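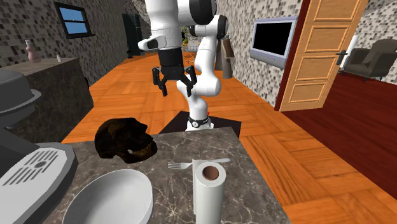

Marble Counters: What I Do and What I Quit Doing

July 2021

I've had marble in my kitchen for seven years now, and I get more mail about it than anything else on this page. So I'm putting all my tips in one spot and you can stop digging through the old posts (sorry, I know the search box is hopeless).

Everyday wiping. Warm water, one drop of plain dish soap, a soft cloth. Rinse the cloth, wipe again, dry it off. I used to skip the drying and then wonder why the stone looked cloudy by the window. Hard water leaves spots! Paper towels are fine for drying, and I go through a lot of them, but an old cotton dish towel does a nicer job.

Things that eat marble: lemon, vinegar, tomato, wine, soda. They leave a dull mark called an etch, and no amount of scrubbing takes it out, because the surface itself has changed. Keep the vinegar spray for your shower glass. I cut citrus on a board with a lip all the way around, and the board goes straight to the sink afterward.

Oil spots. These are a different animal. An oil stain goes dark, and you can usually coax it out. Mix baking soda and water until it's like thick peanut butter, spread it over the spot, tape plastic wrap on top and leave it overnight. Scrape it up with something plastic, rinse, dry, look. My worst one (sesame oil, under the bottle, all winter) took 4 rounds before I was happy with it.

Sealing. Put a few drops of water on the stone and go have your coffee. If after 15 minutes the stone under them has gone darker, it's ready for sealer. I did mine in May. Wipe it on thin, follow the time on the can, and buff off every bit of the extra, or you'll get a sticky haze like I did the first time. Sealer helps with stains. It does nothing for etching, so don't get brave with the lemons.

Bowls and pots. Run your finger around the underside of anything heavy before you set it down. Unglazed rings on the bottom scratch. I stick felt dots on the ones that live on the counter.

Baldur Vídalín wrote to ask if he could roll pastry right on the stone. Yes, please do, it's lovely for that! Clean up with a plastic bench scraper and hold it nearly flat.

Next up is grout, once I've finished mine.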